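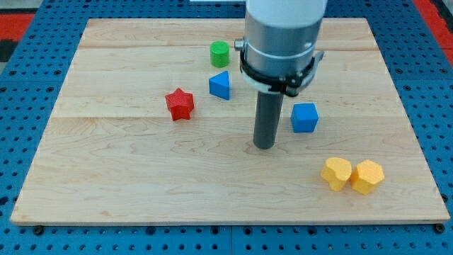

Maple-coloured board on the blue perforated table, with shape blocks set out.

Board and Shape Blocks: Frequently Asked Questions

These answers cover the care, fixing and storage of the Stendport board and the Mundus shape blocks. They apply to sets used on a perforated table. Questions about the table frame and legs are dealt with on a separate page.

The board

What is the board made of?
Solid wood planks, edge-glued and finished with a clear water-based varnish. The planks run the full length of the board and meet at plain butt seams. The seams are part of the construction and do not indicate a crack.

The grain on my board does not match the one in the photograph. Is it the same product?
Yes. Wavy grain and pale brown swirls vary from plank to plank and are not sorted for appearance. Boards are graded for flatness only.

I can see a seam but cannot feel it. Should I be able to?
No. A seam that catches a fingernail has lifted and the board should be sanded or replaced. Draw a steel rule across it at right angles. If light shows under the rule on one side only, the planks have moved relative to each other.

Which face goes upwards?
The varnished face. The underside is sealed with one coat and is not meant for daily wear. If both faces look alike, check the underside for the Stendport stamp.

Can the board be turned over when the top is worn?
It can, after sanding and two further coats of varnish. Leave four hours between coats and do not put blocks on the surface until the next morning.

What grit should I use?
Start and finish at 300. Coarser paper leaves scratches across the grain that show through the varnish. Sand along the planks only, with a flat block behind the paper.

The right-hand side of my board looks shinier than the left. Is the finish uneven?
Check the lighting first. Varnish reflects a lamp as a lighter patch, and the patch will move if the lamp is moved. If it stays in place, the finish has been polished by use and can be dulled with a light rub at 300 grit.

Fixing to the table

How is the board held in place?
By bolts passed through the table holes at the corners. The set includes black bolts, washers and nuts. Tighten by hand, then add a quarter turn with a spanner. Over-tightening will bow the board in the middle.

Can I use clamps instead?
Yes, though clamps take up space at the edges and have to be checked more often. Put card between the jaw and the wood.

Do the bolts have to go in the holes nearest the board?
Use the nearest holes that leave the board square to the grid. A board set at a slight angle is difficult to measure from, and the fault is easy to miss once the blocks are out.

The panels of my table do not sit level where they join. Does it matter?
A step of less than 1 mm can be ignored. For anything greater, adjust the panel from below before fixing the board. Do not pack the board with paper, as it compresses and the level is lost again - usually within a month.

Can the board be used on a table without holes?
Yes. Use the Ritar non-slip mat, cut 3 mm short of the board on all sides so that the mat edge does not show or collect dust.

The blocks

What shapes are supplied?
Sets differ in shape and colour. The green cylinder, red star and blue cube are common to every current set. The remaining shapes are listed on the lid label and can be ordered singly.

Are replacement blocks an exact colour match?
Close, but not exact. Colour is applied in batches and fades slightly under strong light. Where matching colour is important, replace the whole set.

How should the blocks be cleaned?
With a cloth wrung out in warm water and a drop of washing-up liquid. Dry at once. Do not soak them and do not use the dishwasher. Solvent cleaners will strip the colour.

Can blocks from the older Cervantes set be mixed in?
They can be used together, but the Cervantes cube is slightly larger and will not fit the storage tray. Keep the two sets in separate boxes.

A block rocks when placed on the board. Is the fault in the block or the board?
Move the block to another part of the board and try again. If it still rocks, the block face is uneven. If it stands firm, check the first position with a steel rule for a raised seam or a dent.

How far apart should the blocks be placed?
There is no fixed spacing. Leave enough room to take hold of one block without touching its neighbour, and keep blocks off the outer edge, where the varnish is thinnest.

Storage and spares

Where should the board be kept?
Flat, indoors, away from radiators. A board stored on its edge over the winter will often bow. A slight bow normally settles after a few days laid flat with the hollow side down.

What is the part number for the corner bolts?
Part 98, supplied in packs of 4 with washers and nuts. The black finish is the only one stocked.

Are spare boards available?
Yes, in the standard size only. Delivery is slower in December.

Who maintains this page?
Alvar Nygård, product support. Corrections can be sent through the contact form - please give the stamp number from the underside of the board.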